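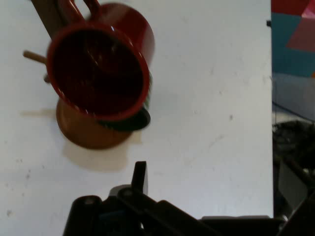

Mug Storage in Shared Kitchens
Joscha Thiele and Nuria Bustamante
Submitted 25 March 2018

1. Background
The shared kitchen at Clasmont House has one cupboard for mugs and it is 452 mm wide inside. Residents stack mugs two high, and the rims chip. In January we asked 21 residents where they put a clean mug. Most said "wherever it fits".

2. What we tried
We compared the cupboard with a wooden mug tree on a white table. The tree has a centre post, pegs and a round base. Mugs hang by the handle, so they tilt and the mouth faces outward. We used a red mug and a dark green one for the first fitting, then whatever people brought in.

3. Findings
Large handles went on easily. Small handles caught on the peg tip and had to be turned – Nuria's espresso cup would not go on at all. A heavy mug should go on a low peg. Two wide mugs hung close together overlap, and the lower one is harder to grab.

4. Further work
Longer pegs, 111 mm instead of the present length, and a wider base. Joscha has drawn both versions. The drawings are in Appendix B.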